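Notico Extends Textile Care Labeling Rules to Reused Fabric

Sunday, October 16, 2022

Notico, the trade body that maintains care labeling specifications for household and apparel textiles, has published a revised edition of its labeling guide that applies for the first time to fabric re-entering the market after use. The revision takes effect in February and covers shirts, towels, bed linen and table linen sold through resale, rental and repair channels.

Under the previous edition, a care label was required only at first sale. Garments and linens that had lost their original label, or whose label could no longer be read, could be resold without one. The new text requires the seller to attach a replacement label stating fiber content, maximum wash temperature, drying method and ironing limit. Where fiber content cannot be established, the label must read "fiber content not determined" and carry the most cautious wash setting in the guide.

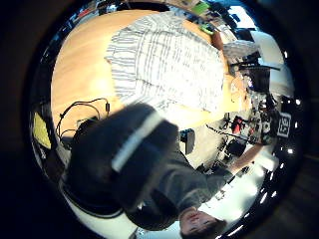

Drafting began after a comparison exercise in which 455 used items were sorted and tested. Of these, 337 still had a label that could be read in full. The remainder had labels that were faded, trimmed or missing. Cotton and cotton blends made up most of the lot. Items from commercial laundries had the highest share of unreadable labels, a result the guide links to repeated high-temperature washing and to inks that were never rated for it.

The revision also sets a durability requirement for the labels themselves. A replacement label must stay readable after 50 domestic wash cycles, tested with standard detergent and tumble drying between cycles. Heat-applied labels are permitted on woven goods but not on loosely knitted fabric, where the adhesive was found to separate at the corners. Sewn labels are permitted on all goods. Printed transfer marks are allowed if contrast with the ground fabric meets the minimum in Annex 6. On patterned fabric, contrast is measured against the lightest and the darkest color in the pattern, and the lower reading is used.

Sampling rules have been changed to reflect smaller batch sizes. A reseller handling fewer than 300 items per month may rely on visual inspection and supplier records. Above that number, a portion of each batch must be checked for fiber content by a laboratory or with an approved bench instrument. Records must be kept for two years and made available on request.
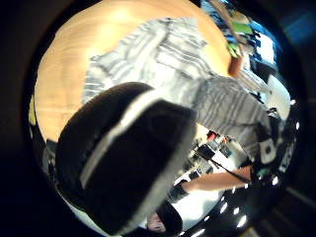
Two companies took part in the trial phase. Ilon, a linen rental firm, supplied table and bath linen at the end of its service life. Wako, which produces label stock and marking inks, supplied the heat-applied and sewn samples. Both companies have said they will follow the revised guide from the effective date. Ilon plans to relabel its existing stock as it passes through the laundry and will not recall items already with customers.

Bistura, an association of independent resale shops, supported the fiber content provision but objected to the batch threshold during the comment period. It argued that shops buying mixed bales may exceed the limit in one month and fall well below it in the next. Notico kept the threshold but added a clause allowing the monthly figure to be averaged over a quarter. Bistura has asked for a review of that clause after the first year.

The symbols used on replacement labels are unchanged. A small open square is added before the first symbol to show that the label is not the original. Sellers may add washing advice in words, provided it does not conflict with the symbols and is printed in the same size or smaller. Claims about shrinkage, color retention or remaining service life are not permitted on the label and must be made separately.

Items made before the effective date and held in stock may be sold without a replacement label until the end of the transition period, which runs for six months. Cleaning cloths, rags sold by weight and fabric intended for fiber recovery are outside the scope of the guide.

The revised edition replaces the earlier text in full. A correction sheet for the contrast table in Annex 6 is being prepared and will be issued separately.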